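About Katona

Katona is a family-owned supplier of table linens and uniforms to hotels, restaurants and care homes. The company was founded by Sándor Borbély, who began with one laundry room on Gruneck Street and a contract for 800 napkins a week. The firm has occupied its present building since the purchase of the former Druker bakery, and all washing, pressing and mending is carried out there.

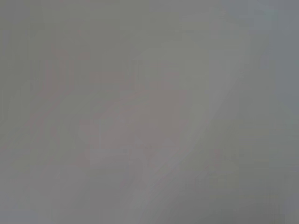
Our People

Katona employs 53 people, 19 of whom work in the mending department. New staff train for one month with an experienced presser before joining a regular shift. Ákos Bíró has served as managing director since March, when Mr. Borbély moved to the board.

Customers are assigned one account manager, who handles orders, complaints and billing. 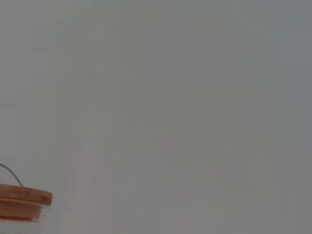
Deliveries leave six days a week. Customers with standing orders may change quantities until noon on the day before delivery – later changes are accepted by telephone where stock allows. The Presetti line of colored tablecloths is available for rental or purchase, with a stock of 2,000 pieces.
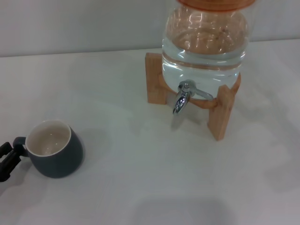
Glass water dispenser on a white table.

Tours of the building may be arranged in writing through the main office.

Page last revised 2019-12-09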